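Folding and Storage of Padded Outerwear in Shared Student Housing
Project report, Textile Care module

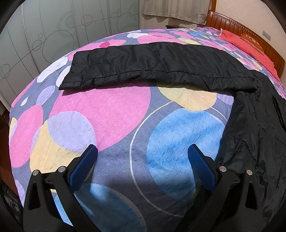 Delia Paredes, commenting on the first draft, wrote that a bed is a poor surface for a folding trial and asked why the work had not been done on a table. Her objection was that a soft surface gives way under the hands and that the garment cannot be pressed flat against it. The point is accepted as far as it goes. The rooms in the Eltport residence have one desk each, and the desk top is shorter than a padded coat laid out at full length. Residents fold on the bed. The trial was meant to reflect that.

1. Purpose

The project compared 2 methods of folding quilted, padded garments for storage between seasons. The measure was the volume of the folded item, with a second measure for how well the filling recovered after storage.

2. Materials

Garments were borrowed from residents and labelled with a number on a paper tag, which was removed before folding. All had a synthetic outer shell and a stitched lining. Down garments were left out, as the care labels gave different advice on compression.

Measurements were made with a steel rule and a rigid open box with a movable side. A flat board with a mass of 500 g was placed on each folded item for one minute before reading, so that all items were measured under the same load.

The bedspread was left on the bed during folding. Quilted bedspreads give more grip than a plain sheet, and a nylon shell slides less on them. A large printed pattern is also useful in practice, since the edge of a printed shape can serve as a line to fold against. Pillows were pushed up to the headboard.

3. Methods

Method A, the band fold. The garment is laid face down and closed. The upper part is turned over on itself to make a long horizontal band, and the lower part is then brought up over it in equal turns. The air is pressed out after each turn, working from the closed end towards the open one.

Method B, the roll. The garment is laid face down, the sides are brought in to the centre, and the whole is rolled from the hem. The roll is held with a cotton tape. Elastic was tried first and left marks on two shells.

Each garment was folded by both methods, with a rest on a hanger between them. The order was changed from one garment to the next. In total 143 folds were recorded. Folds that came open before the reading were recorded as failed and repeated.

4. Results

The roll gave the smaller volume for short jackets. For long coats the band fold was smaller, and the difference increased with length. The largest single reading was 1,059 cubic inches, for a long coat folded by Method A without pressing. This reading was kept in the record but not used in the comparison.

Failed folds were more common with Method A. Most failures occurred at the first turn, where the lower part slid towards the side of the bed and pulled the band out of line. Placing the garment further in from the edge reduced this.

Recovery was judged by thickness at the chest panel after one night on a hanger. No clear difference was found between the methods. Rolled items showed more creasing near the hem.

5. Storage trial

Folded items were kept in cotton bags under the bed from September until the end of the module. The bags were the Borkar pattern, drafted in an earlier project and sewn with a drawstring. Rolled items fitted the bag without adjustment. Band-folded coats needed the drawstring channel let out by one seam width.

6. Limits of the work

All folding was done by the same two students, who became quicker as the trial went on. Times were not recorded. A repeat on a firm table, as Paredes suggests, would show how much of the failure rate in Method A belongs to the surface.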